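Chapter 14. Cartons, Labels and Returned Footwear

September, by Remedios Casado
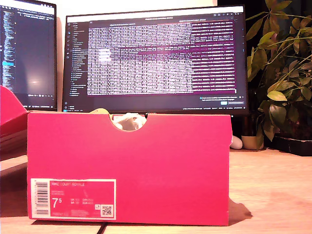 A shoe carton does three jobs in a stockroom. It protects the pair, it fills a fixed space on the shelf, and it carries the data by which the pair is found again. This chapter deals mainly with the third.

The end or side label normally gives a style name, a product code, a barcode and a size. On a Nike Court Royale carton marked 7.5, the large figure is accompanied by smaller conversions under headings such as UK, BR, CM and EUR. Clerks should record the large figure first and treat the conversions as a check. Half sizes are a frequent source of entry errors, particularly where the 5 is set small and raised.

14.1 Opening the carton

Set the carton on a desk with the label facing the clerk. Remove the lid and keep it within reach. Tissue paper stays with the pair. Compare the style name with the shoe itself before scanning; a correct label on the wrong pair will pass every later check. Form 161 is completed at this stage.

Section 14.2 covers cartons received without lids.

Comments

Dario Martinelli: Does Form 161 apply to single shoes?

Settimio Piras: Yes, see 14.2. Enter the missing shoe under remarks.

Related

Chapter 2. Shelf Spacing
Reading Conversion Tables
The Brernum Stock Ledger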